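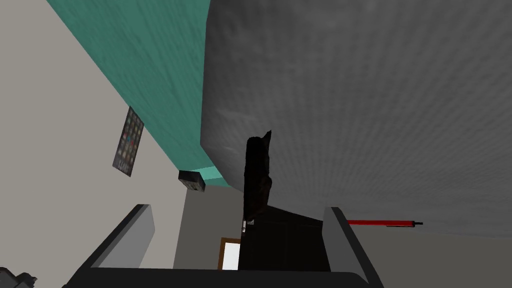 Okay, six weeks into my Dunby trial and I finally have opinions! Dunby is the practice simulator Trora sells for home arm kits, the one where you drive the gripper from its own wrist view. The sideways angles made me queasy for the first two evenings, then my brain just gave in. I've logged 526 runs since June (don't judge me), mostly picking up soft dark stuff, and soft dark stuff is hard. The fingers respond nicely. The lighting is way too flat though, and I lose edges all the time.

Would I pay for it? At $16 a month, yeah, probably. The yearly bundle with the Ayala rooms, not yet.

6 shares | 2 comments

Gonçalo Fonseca: Try the slow wrist setting, it saved my stomach.

pkettle: Does it save your runs if you cancel? Mine vanished.

Contact | © Gemerora Blog | Back to top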